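Decluttering and Energy at Home: Your Questions

Sep 8, 2018

2,179 shares | 313 comments

I get a lot of mail about clutter and stuck energy, so I finally sat down and put my usual replies in one spot.

Where do I start if the whole house is a mess?

Start with the bedroom! I know everybody wants to do the kitchen first, but you spend hours asleep in that bedroom every night, and whatever is piled up under the bed is right there with you. Pull it all out. When we moved to Darkberg I found shoes under mine that I hadn't worn in years (and two lamps, don't ask).

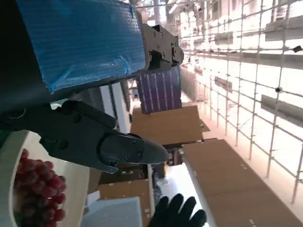
Blue film, small screws and a little solar panel.

Is it bad to keep broken things?

In my book, yes. A stopped clock or a chipped mug is a small job you haven't done, and you feel it each time you walk by. I give myself until the end of the month. If it isn't fixed by then, out it goes.

Can I keep gifts I don't like?

You can, but why would you? The kindness was in the giving. I passed on a huge vase last March and the hallway felt lighter that same evening.

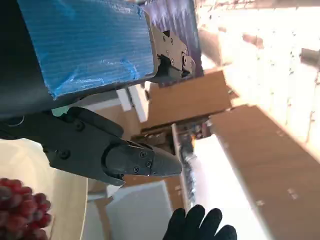
The same goes for books, by the way. I had 400 of them on one wall and kept the ones I'd want to read again — it took me a whole weekend and a lot of tea.

Do colors matter?

They do to me. I like earthy shades in the middle of the house and soft greens toward the east. My living room is painted in a shade called Benatik, sort of a warm sand, and I'd never go back to gray.

What about mirrors?

Keep them clean and don't let them face the bed. If yours is built into a closet door, hang a light curtain over it at night.

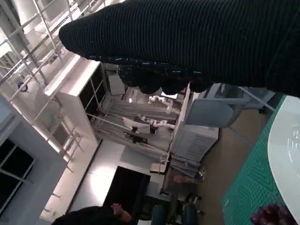 A mirror near the dining table is lovely, though, as it doubles the food and the company. Mine came from a flea market on Vaughan Street and I polish it every week.

How often should I do a big clear-out?

Twice a year works for me, spring and fall. In between I do ten minutes before bed with the radio on.

Leave me a comment if I missed yours!

Share this | 313 comments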